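Gripper Comparison at Cascombe: Frequently Asked Questions

On this page we collect the questions we receive most often about our comparison of the Melora and Kusdale gripper fingers. If your question is not answered, please write to us with the contact form.

What do you compare exactly?

We compare two sets of fingers for a parallel gripper, Melora and Kusdale. The arms, the controller and the cameras stay the same during the whole comparison. Only the fingers are changed, and the fingers on both arms are always from the same set.

Why bowls?

Many people ask us this. A bowl is an ordinary thing, but it is not easy for a gripper with two fingers. One finger must go inside the rim and the other one stays outside, so the angle of approach is important. Also a steel bowl reflects the ceiling lights, and the depth camera does not like this. We wanted a task where finger and camera are both tested.

How is the table prepared?

The front table is white and we put only the bowls of the current task on it. Other things can stay on the table at the back. We do not clean the background between sessions, as we want the camera to see a normal room. 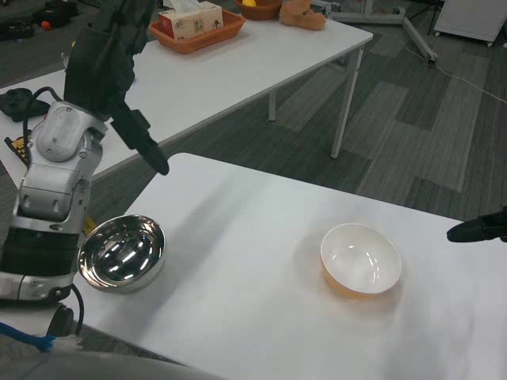
Bowl task, view from the head camera. The steel bowl is near the left arm, the white bowl is closer to the middle of the table.

How many attempts are made with each set?

We make 60 attempts with each set of fingers. After every 9 attempts we stop and look at the fingertips. When a tip has a visible mark from the rim, we write it in the log and continue with the same finger. We replace it only if it is loose.

When is an attempt counted as successful?

The bowl must be lifted free from the table, held for four seconds and put down again upright. If it slides in the fingers but does not fall, we count it as successful and add the note "slip". In the first version of our table the slips were not marked. This was our mistake and it is corrected from February.

Which set is better?

It depends on the bowl. With the steel bowl, Kusdale had 29 slips and Melora had clearly fewer. With the white bowl we could not find a difference that we would trust. For thin rims we would choose Melora today, but please read the next answer before you order anything.

Can I use your results for my own gripper?

Only with care. Our closing force is set low in order not to damage the bowls, and a stronger setting can change the order completely. The shape of the tip also plays a role. A rounded tip forgives a small error in position, but it has less contact with a flat wall.

Do you use one arm or two?

The setup has two arms, but in the bowl task each attempt is made with one arm. The other arm waits at the side. We tried passing the bowl from one gripper to the other, and we are not ready to publish numbers for this.

Which controller do you use?

All the attempts are made with the Fung controller, with its standard speed profile. Some readers asked for a test with slower closing. It is on our list, after the camera comparison.

Did you try a wrist camera?

Yes, for a short time. The wrist camera sees the rim very well in the last centimeters, but the finger hides a part of the bowl. The head camera has the better overview and sometimes the arm covers the bowl. At present we use the head camera alone, so that the two sets of fingers have equal conditions.

Can I download the log?

Yes, please ask for it with the contact form and tell us which set of fingers you need. The notes column is partly written in short forms, and we send a list of them together with the file.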